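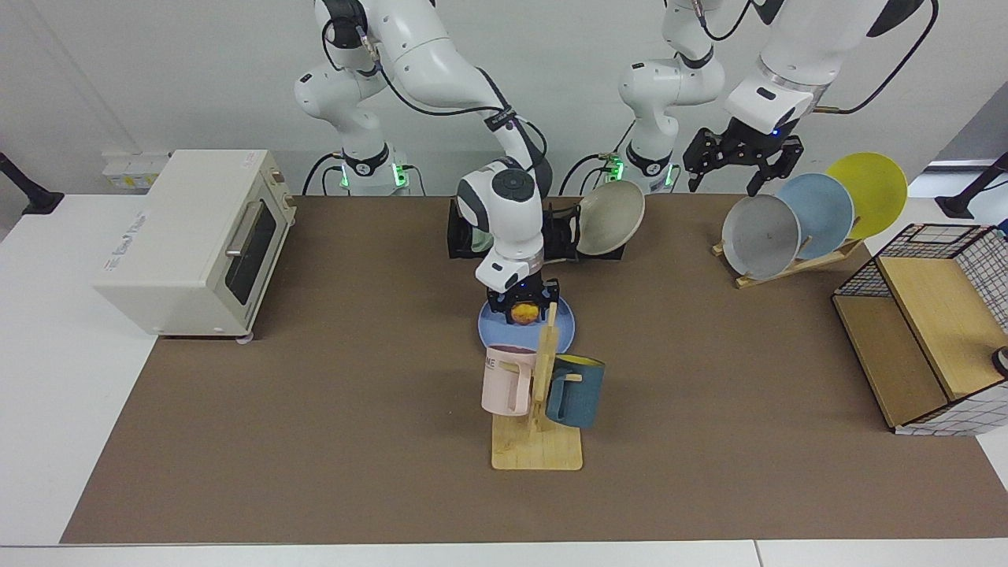 Thu 24 January – racks, mug tree, brown mat

Notes for me and for Valter, who will disagree with most of them.

The question is still which drying rack we keep on the mat, the wooden one or the black one. The Hillari sheet says the wooden rack "suits all everyday tableware." I have my doubts about that "all." It takes the gray, pale blue and yellow plates on edge well enough, but they overlap and lean back, so getting at the yellow one means reaching past the other two. Fine for a shelf display. Less fine if you want the back plate first, and somebody always wants the back plate first.

The black rack has real slots, and that should settle it. I'm not sure it does. The slots suit a thin plate. Valter claims the beige bowl "sits fine" in there. It leans in there. I'd call that parking, and I wouldn't put a second bowl next to it until someone has bumped the bench a few times and looked again.

Aurelia's view from October was that we have too many shades of nearly the same color and should sort by size and ignore the rest. I went back over her notes this morning and she may be right. "The blue plate" is a bad name on any list when there's also a pale blue one, and I've seen gray and beige used for the same plate in two entries on the same page. Mine, both of them.

Things I'd like written on the shelf tags, in plain words:

Plates by width first, color second.
Bowls never listed as plates, even the shallow ones.
The little light blue container with the wooden knob goes down with its lid on. A lid left separate ends up under something.
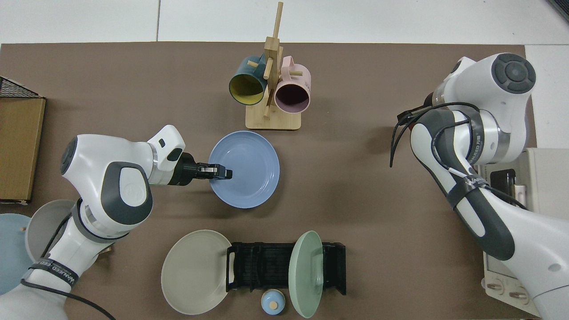 On the mug tree I have fewer complaints than I expected. Pegs are short, so a mug has to go on properly or it won't stay, and I'd sooner have that than long pegs and mugs hanging at any old angle. What I don't believe is the Baptista line about it being "stable under any load." Any load of what? Before we repeat that to the people at Silville I want it tried with all the weight on one side, heavy mugs only, and then with the post knocked by hand.

The mat I'd keep. Valter wants the Hutitz one, which costs 34 against 31 for this, and he says plates slide less on it. Maybe. He tried it with one plate, once, and wrote "noticeably better" with no figure next to it. I've asked him for 7 tries on each mat, same plate, same spot. If he can still tell them apart after that I'll sign for it. 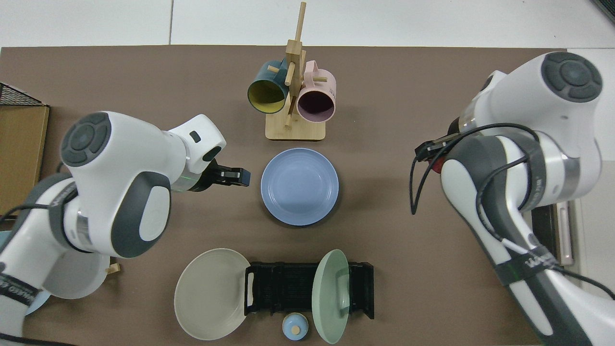
Blue plate below the mug tree, beige and sage plates leaning at the ends of the black rack.

I don't love the big beige plate at the end of the rack. Leaning against the end is a habit we fell into when plates didn't seem to fit, and I can't find where anyone measured one against a slot. Measure first. If it fits, it goes in a slot like the rest. If it doesn't, it needs its own place on the shelf and a line on the tag.

Left to do: slot width on the black rack, thickness of the beige plate, tags. Ask Aurelia if she still has the October size list, or if it went out with the old binder.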